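Trirodow canteen drinks set: read me first

Hello, and thanks for downloading! I look after this folder for the Hoekstra site, where I ran the drinks counter for years before I got roped into the robot side of things. What you've got is 1,538 recorded cup fills from the staff canteen, all done by a two-handed robot, plus my notes on how the counter crew's work has changed (the notes are the bit I'd read first, but I would say that).

What's in it

Each fill has its own folder with the head camera pictures, the hand positions and a short text note. The notes were typed by whoever was on shift, so spelling varies wildly. Folders marked "daradness" come from our other canteen, where the counter is a bit higher and the lighting is frankly awful. 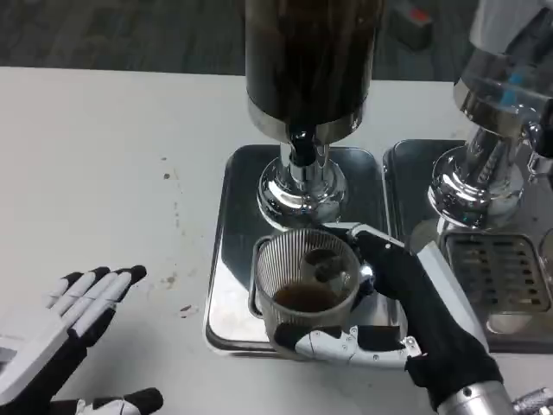 Holding a cup under a spout sounds like nothing, I know. Do it all through the morning break, though, with a queue in front of you, and your wrist will tell you otherwise by lunchtime. That was the job most of us were glad to hand over. What we didn't expect was how much we'd miss the chat! You used to hear all the site gossip while someone's coffee was pouring, and now you have to go and find it.

What changed for the crew

There are 4 of us on the counter, same as before. We do more food prep and more wiping down, and one person each shift keeps an eye on the robot. I asked for proper training time for that and we got it, after a bit of a grumble from upstairs. Two of the crew still think it's too slow at the 10 o'clock rush and I can't say they're wrong.

Known problems

Notes are missing for 13 fills. The left hand data drifts in the April batch, so leave that out if you need both hands. Cup sizes weren't written down until the Mustance software update, sorry.

Corrections are very welcome, just put the folder number in your message.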